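Print this page | E-mail this to a friend

Search tips Go

Snack shop tips: drinks, baskets and getting it all home
Wednesday, February 8, 2023
Posted by the Dotport kitchen page

I've been in charge of drinks and nibbles for the Sisside film night since August, and I've got quite particular about how I do the shop. It used to take me ages! I'd wander up and down with a trolley, forget the water, go back for the water and come home with three kinds of crisps that none of us like.

First thing — take a basket if you're only feeding a few. A trolley makes you buy trolley amounts. I can get enough for 6 people into one small basket and still carry it to the till without my arm dropping off.

Have a look at the handle before you set off, too. Thin wire ones dig into your fingers something rotten once there are a few bottles in, so I keep a folded tea towel in my coat pocket and wrap it round.

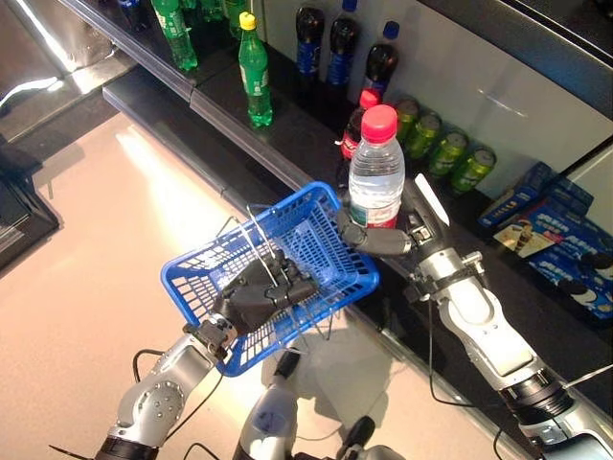 Water goes in early for me. It's the heavy stuff, and if it's already at the bottom it can't squash anything. I pick bottles up low down, round the body, never by the cap (I had one go all over the floor in Trendach and I still go pink thinking about it). Give the cap a little nip with your fingers to check it's tight.

Then the fizzy. Small bottles are dearer, I know, but a big one is always flat by the second film and I end up pouring half of it down the sink. With small ones everybody has their own and the leftovers go back in the fridge door. Lay them on their sides next to each other so they don't topple every time you turn a corner.
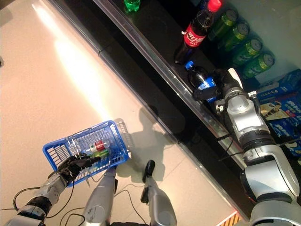

Two little bottles in the basket, and the cola coming off the shelf.

Biscuits last, right on top. If they're in a box I slide them down the side, standing on end, and they come out in one piece. Loose packets I just carry in my other hand.

When you get in, put the drinks away before you take your coat off. I mean it — once I've sat down they're staying in the hall till morning. Cans go at the back of the fridge, where mine is coldest, and bottles in the door.

Oh, and rinse your empties the same night. Sticky cola rings on a worktop are horrible by breakfast, though warm water with a bit of bicarb shifts them.

Print this page | E-mail this to a friend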